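Last updated: Thursday, June 23, 2022

Subject: Re: Ostum play sets – the small catalog and the missing bridge

Hello all,

Effie wrote:

> I finally got the Ostum harbor set out of my aunt's attic, and I'm stuck.
> The leaflet says there should be 11 wooden boats and a drawbridge, and
> I have the boats but no bridge. Was it sold separately? And does anyone
> know if the little Mandix figures were meant to go with it?

Effie, what a lovely thing to have waiting in an attic! I've been chasing Ostum sets since I was old enough to have pocket money, so forgive me if I go on a bit. I've put my answers under headings so people can skip to the part they want.

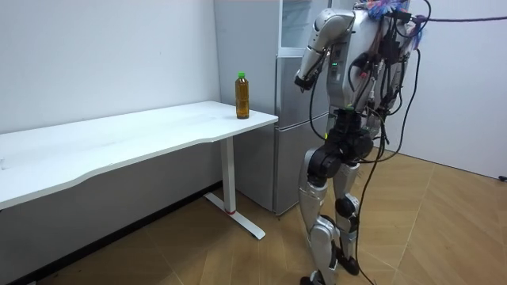 THE BRIDGE

It came in the box, but only in the second version. The first harbor sets had a cardboard bridge that you punched out of the lid, and of course most children lost it or chewed it (mine went under the couch and was never seen again). The leaflet was printed once and used for both, and that has confused people ever since. Look at the end of your box. If the stock number is 951 with nothing after it, you have the early one, and you want to check the lid for a bridge-shaped hole.

THE FIGURES

Mandix figures are a little too tall for the boats. The sailors that belong with the harbor are the Imrie ones, sold in bags of 6, with the flat caps and no feet. They push down into the holes on deck and squeak a bit when they're the right ones. I have 2 spare captains if you'd like one – just cover the stamp.

CLEANING

Please go gently. Ostum paint hates water, and I took the whole smile off a harbor master once with nothing worse than a damp sponge. A soft dry brush is plenty, and a little patience.
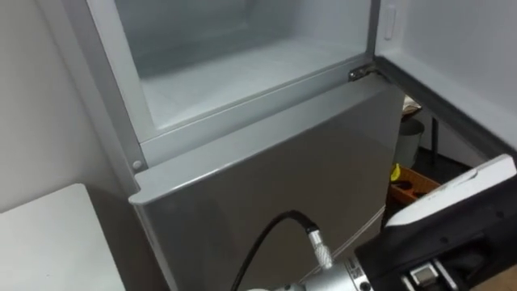
Cameron Purves wrote back to me off the list that the stock number isn't proof by itself, as his 951 has a wooden bridge and he bought it sealed. He thinks the shop used up old boxes, and he'd look for the Detetti stamp under the dock before deciding anything.

That's a fair point, and I hadn't thought of the dock. Effie, could you turn yours over and tell us what's there?

Warmly,
Rhona Jardine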